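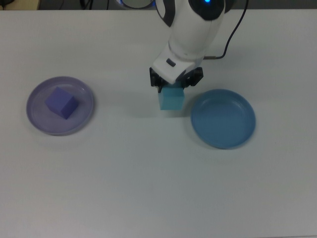 Firo Tabletop Set: Progress Report to the Brinton Fund

Aug 21, 2024

Dear friends at Brinton,

Thank you, first of all, for your patience with us over the summer. We had hoped to get this report to you before the break, and then the plates were late, and then the plates came and we wanted to live with them a while before saying anything sensible about them. So you are getting a rather fuller letter than you would have had in June, and I hope you'll take that as a fair trade!

Where the set stands

When we last wrote, Firo was a box of odds and ends and a good deal of enthusiasm. We had cubes in far too many colors and a tray with a printed pattern that everybody liked the look of and that made every color on top of it harder to read. The tray is gone. We now work on a plain white tabletop with a matte surface, and I wish we had done it from the start, as the colors simply sit there and say what they are.

The two pieces we have spent the most time on are the shallow round plates, one lavender and one blue. Each is meant to be a home for cubes of its own color family, so a purple cube belongs on the lavender plate and a light blue cube belongs on the blue one. You will remember that the first version asked for an exact match, purple to purple and so on down the line. We have moved to near matches on purpose (the lavender is quite a bit paler than the cube that goes with it) and it makes for a much nicer little puzzle. A person has to stop for a second and decide what counts as the same color, and that second of deciding is what you funded us to look into.

The lavender plate is slightly see-through, and this was a worry when the samples arrived. Over the old tray it went muddy. Over the white table it keeps its color nicely and a purple cube set down in it stands out well, so we have stopped worrying and crossed the thicker version off the list. The raised rim has stayed too. We tried flat discs for a short while in the spring, and the cubes wandered off them whenever the table got a bump.

Work since the last report

We have completed 22 sorting sessions with the set, all of them at the Mao Street workroom. The order of play has settled down to something simple. The plates go out first, left and right with a good gap between them, and the cubes start in the open space in the middle. Then each cube goes to its plate, one at a time, and the session is over when the middle is clear. We used to start with the cubes in a heap and found it muddled two different tasks together, picking a cube out of a pile and deciding where it goes. We would like to come back to the heap one day, as a harder level.

We have also been fussing over light, I'm afraid, and I do mean fussing. The workroom lamps lean a little cool, and under them purple and blue drift toward each other more than we would like. Even lighting has helped more than bright lighting. Long shadows across the table were the other nuisance, and moving the table away from the window wall softened them.
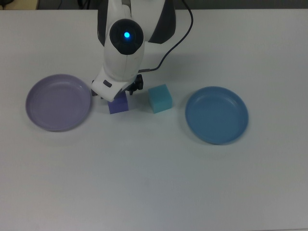
Purple cube, Firo set, Mao Street workroom.

Purple and light blue

A few words on the purple cube, which has turned into the one we talk about most. It leans toward violet-blue, and when it was first unpacked there was a long and friendly argument over whether it should be sent back for something redder. We kept it. Its partner on the other side is a pale blue going toward turquoise, and between the two of them there is plenty of difference in lightness but a family likeness in color, so a sorter who goes only by "dark one, light one" will get through and a sorter who goes by the name of the color will also get through. For the next round we want to pull those two ways of sorting apart, with a darker blue and a paler purple, and see whether the session still runs as smoothly.

Our notes on placement are less tidy. We had planned to write down only which plate a cube ended up on. Partway through we began noting where on the plate it landed as well, near the rim or toward the center, and which way it was turned. I can't promise this will lead anywhere, but the notes take no time to keep and we would be sorry later not to have them.

Money

We have spent 630 dollars of the materials line so far. The greater part went to Zoltel for the two plates and the samples that came before them, and the rest to cubes and to refinishing the tabletop. Zoltel were slow but very decent about it, and they replaced a chipped sample without our having to ask twice. We are within budget and do not expect to need anything moved between lines.

Still to do

The instruction sheet needs rewriting, as it still describes the tray. We owe you a storage box that holds the plates without rattling. The second color pair is on order, and we have 9 more sessions planned with the present pair before it comes into use, so that there is a decent stretch of the old arrangement to compare against.

We would also love your opinion on a third plate. There is room for it on the table, and half of us are itching to try it, while the other half would like to leave well enough alone until the next pair has been through its paces. If you have a strong feeling either way, please do tell us before November, when we place the next order with Zoltel.

With warm thanks from all of us,

The Firo team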